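Nollbridge Pauses Elley Kitchen Arm Trials After Grip Release Fault, Announces Free Fix for All Units

Gostesier, 16 Dec 2025

Nollbridge, maker of the Elley kitchen assistance arm, today shared the results of its review into a fault that caused some arms to let go of dishes too early while loading a rack. The company has paused all home and care-kitchen trials while the fix is put in place, and it would like to thank the many families and kitchen teams who have been so patient with us over the past few weeks.

The trouble first came to our attention in September, when a care kitchen in Barroso wrote to say that a dinner plate had been dropped a little way above the rack and had broken on the counter. No one was hurt, and we are very glad of that. We asked the kitchen to switch the arm off at the wall, sent a replacement the next morning, and brought the first unit home to our workshop in Gostesier, where our engineers could take their time with it.

What they found was a fault in the way the arm decides that a plate has arrived. Elley feels for a small push back through the gripper when the edge of a plate meets the bottom of a slot, and only then is it supposed to open its fingers. If the plate brushed against one of the upright pegs on the way down, the arm could mistake that light touch for the real thing and open too soon. In 717 loading cycles run on the returned unit, the early release happened 20 times, nearly always with thin plates and a rack that sits at a slant.

The new software asks for two signs before the gripper may open – the push back from the base of the slot, and a height reading that agrees with it. If the two don't match, the arm holds on, stops where it is, and sounds a gentle tone until someone comes to help. 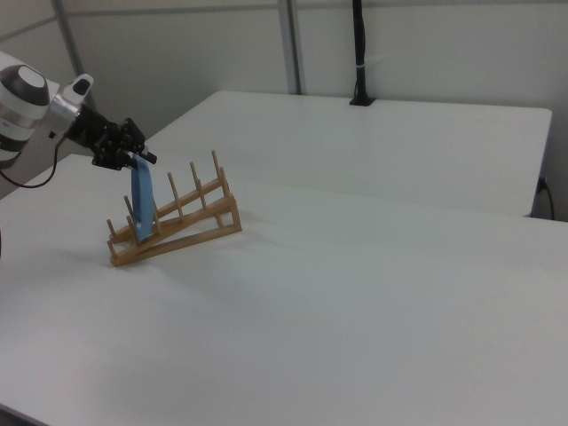

We have set ourselves a target of 1000 cycles in a row without an early release before any trial starts up again, and we will publish the full count on our website, whichever way it goes.

All 332 Elley arms now out on trial will receive the update free of charge, along with a visit from a technician to check the gripper pads and the wrist cable. Until that visit has taken place, please leave your arm switched off and keep breakable dishes out of its reach. Anyone who has lost a plate or a bowl to this fault is warmly invited to tell us, and we will gladly pay for it – even if it was an old favorite and you are not quite sure what it cost.

Trial households and kitchens can reach the Elley support desk through the contact page on the Nollbridge website.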